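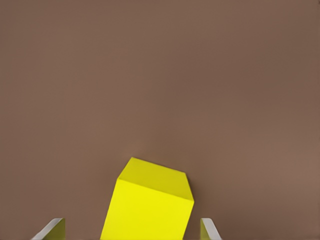 Torben Baumgart wrote in to say his club's gripper kept knocking the cube over in the simulator, and that turning the speed down had made no difference. The students at Gravham had the same trouble all through December. These are the tips that went up on the workshop wall.

Square up before you go down. If the cube is turned relative to the fingers, rotate the wrist first and lower second. Doing both at once is how a fingertip lands on a corner.

Look at the gaps on both sides. If one is wider, shift toward the wide side before closing – otherwise one finger touches first and pushes the cube along.

Open the fingers fully at the start of every run. Put it in the reset script so it doesn't depend on who is at the keyboard.

Change one setting at a time and give it 50 runs. The Amaral team changed friction and grip force together and had to throw out 400 runs.

Write the seed number next to each result. A pencil and a ruled notebook are fine.

Save the wrist camera pictures only for failed grasps. Keeping everything from 4,000 runs filled the shared drive.

Wipe down the real gripper pads with a damp cloth before you move over from the simulator, and let them dry. Dust on the pads will make a good program look bad.

Log sheets go back in the drawer under the printer.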